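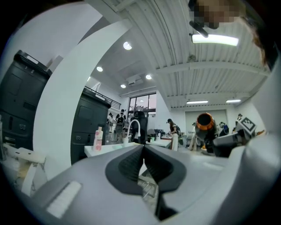 6. Hausarbeit und Werkstattarbeit: Was können Maschinen schon?

Skript zur Vorlesung Einführung in die Automatisierung
Emese Kovács, Stand 2024-05-29

6.1 Worum es geht

In den Abschnitten 4 und 5 ging es um Anlagen, die an einem festen Platz immer denselben Ablauf ausführen. Das Werkstück kommt in bekannter Lage an, die Vorrichtung hält es fest, der Roboter fährt gelernte Punkte ab. Im Haushalt und an vielen Handarbeitsplätzen fehlt diese Ordnung. Ein Teller steht jeden Abend woanders, ein Handtuch hat keine feste Form, und in der Kiste mit Rückläufern liegt jedes Teil anders.

Die Frage des Abschnitts lautet, welche dieser Arbeiten eine Maschine heute übernehmen kann, mit welcher Zuverlässigkeit und mit wie viel Hilfe. Eine Antwort mit Ja oder Nein gibt es für kaum eine Tätigkeit. Man muss sie in Teilschritte zerlegen und jeden für sich beurteilen.

6.2 Begriffe

Tätigkeit: eine Arbeit mit erkennbarem Ergebnis, zum Beispiel "Spüle ausräumen".

Teilschritt: ein Abschnitt der Tätigkeit mit eigenem Abbruchkriterium, zum Beispiel "Tasse greifen".

Eingriff: jede Handlung eines Menschen während eines Durchlaufs, auch das Zurechtrücken eines Gegenstands. Wer eine umgefallene Flasche wieder aufstellt, hat eingegriffen.

Erfolgsquote: Anteil der Durchläufe, die ohne Eingriff das Ergebnis erreichen. Durchläufe mit Eingriff zählen als Fehlschlag. In Firmenprospekten wird das oft anders gehandhabt, deshalb immer nachsehen, was gezählt wurde.

6.3 Greifen von Hand vormachen

Für Tätigkeiten ohne feste Lage werden Bewegungen heute häufig aus Vorführungen gelernt. Ein Mensch führt einen Greifer in der Hand und erledigt die Arbeit damit, eine Kamera am Greifer zeichnet auf. Das Bild am Anfang des Abschnitts ist aus der Sicht eines solchen Handgreifers aufgenommen. Die beiden schwarzen, weichen Finger bilden ein V, durch den Spalt sieht man auf ein Drahtgestell. Rechts ragt ein zweiter Handgreifer herein, mit einem quadratischen Schwarz-Weiß-Marker auf einem kleinen Feld. Marker dieser Art dienen allgemein dazu, die Lage eines Gegenstands im Kamerabild zu bestimmen.

Für die Auswertung sind zwei Eigenschaften wichtig.

Erstens die Optik. Die starke Krümmung der Deckenträger kommt vom weiten Blickwinkel. Man gewinnt damit Umgebung, verliert aber am Rand an Genauigkeit. Wer Abstände aus dem Bild ableiten will, braucht vorher eine Kalibrierung (siehe Abschnitt 3).

Zweitens der Hintergrund. Hinter der Arbeitsfläche mit dem hohen, gebogenen Wasserhahn stehen mehrere Menschen im Raum, dazu kommen ein großes Fenster und eingeschaltetes Kunstlicht. Ein Verfahren, das nur vor grauer Wand trainiert wurde, kann unter solchen Bedingungen deutlich schlechter arbeiten. Im Praktikum wird deshalb nicht abgeschirmt.

6.4 Vier Tätigkeiten im Vergleich

Geschirr aus einem Gestell nehmen. Starre Gegenstände, bekannte Formen, gute Griffstellen. Einzelne Teller und Tassen gelingen meist. Schwierig sind durchsichtige Gläser und ineinander gestellte Schüsseln. Das Gestell selbst macht Probleme, wenn die Finger an den Drähten hängen bleiben - weiche Finger geben nach, verlieren dabei aber an Haltekraft.

Arbeitsfläche abwischen. Die Bahn ist einfach, die Kraft muss geregelt werden. Offen bleibt die Kontrolle: Ob eine Fläche sauber ist, lässt sich auf hellem, glänzendem Material mit einer Kamera nur unsicher feststellen. Viele Systeme wischen einfach ein zweites Mal.

Wäsche falten. Die Form des Stoffs lässt sich schlecht vorhersagen. Handtücher sind machbar, wenn sie einzeln und flach liegen. Einen Pullover aus einem Haufen zu ziehen, auszubreiten und zu falten, ist eine Kette von Schritten, und jeder hat seine eigene Fehlerquelle.

Kleinteile sortieren und einlegen. Der typische Fall aus der Werkhalle. Der Betrieb kann die Umgebung anpassen: Behälter, Licht, Zuführung. Darum ist die Automatisierung dort weiter als in der Küche, obwohl die Handgriffe oft feiner sind.

6.5 Rechenbeispiel: Ketten von Teilschritten

Eine Tätigkeit bestehe aus sechs Teilschritten. Jeder gelinge unabhängig von den anderen mit einer Wahrscheinlichkeit von 0,95. Für die ganze Kette gilt dann

0,95 hoch 6 = 0,735

Mehr als jeder vierte Durchlauf schlägt fehl, obwohl jeder einzelne Schritt ordentlich aussieht. Soll die Kette eine Quote von 0,99 erreichen, muss jeder Schritt bei etwa 0,998 liegen.

Die Annahme der Unabhängigkeit ist grob. Ein schlecht gegriffener Teller wird auch schlecht abgestellt. Umgekehrt darf ein System einen misslungenen Griff wiederholen, was die Quote hebt und Zeit kostet. Beides wird in Übung 6.2 behandelt.

6.6 Fallbeispiel Clultard

Der Betrieb Clultard bereitet Mehrwegbehälter auf. Ramesh Kandpal hat dort einen Versuch mit einem zweiarmigen System der Firma Tranis betreut. Aufgabe war das Umsetzen gereinigter Behälter aus Drahtkörben auf ein Band. Trainiert wurde mit 700 Vorführungen, aufgenommen mit Handgreifern an drei Arbeitsplätzen.

Im Probebetrieb liefen 60 Körbe durch. Die leeren Behälter ohne Deckel bereiteten wenig Mühe. Eingriffe gab es vor allem bei verkanteten Behältern und bei Körben, die schräg auf dem Tisch standen. Der Betrieb hat daraufhin eine Anschlagleiste montiert. Das ist eine billige Maßnahme, die mit Lernen nichts zu tun hat, und sie brachte mehr als die letzte Trainingsrunde.

Kandpal hält fest, dass die Maschine langsamer arbeitet als eine eingearbeitete Kraft. Eingesetzt wird sie in der Spätschicht, wo der Takt keine große Rolle spielt. In einer Wohnung ließe sich die Lösung so nicht verwenden, dort schraubt man keine Leisten auf den Küchentisch.

6.7 Zwischenstand

Starre Gegenstände in halbwegs geordneter Umgebung: machbar, mit gelegentlichen Eingriffen.

Stoff, Kabel, Folien: einzelne Griffe machbar, vollständige Tätigkeiten nur unter Vorgaben.

Wechselnde Räume ohne Anpassung: bisher Forschung. Die gezeigten Filme sind oft beschleunigt oder aus mehreren Versuchen ausgewählt. Auf Angaben zur Zahl der Versuche achten.

Umgang mit Wasser, Hitze und Klingen: zusätzlich eine Frage der Sicherheit, dazu Abschnitt 8.

6.8 Übungen

Übung 6.1. Zerlegen Sie "eine Flasche von der Arbeitsfläche nehmen und in ein Regal stellen" in Teilschritte. Geben Sie zu jedem ein Abbruchkriterium an, das eine Kamera am Greifer prüfen kann.

Übung 6.2. Rechnen Sie das Beispiel aus 6.5 noch einmal, wenn jeder Teilschritt einmal wiederholt werden darf. Wie ändert sich die mittlere Dauer?

Übung 6.3. Wählen Sie eine Tätigkeit aus Ihrem Haushalt. Führen Sie sie mit einer Grillzange in jeder Hand aus und notieren Sie, an welcher Stelle Sie die Finger vermissen.

Abgabe der Übungen bei Nisha Bhatia oder Deepak Chauhan, auf Papier oder als PDF. Die Besprechung folgt im Juli zusammen mit Abschnitt 7.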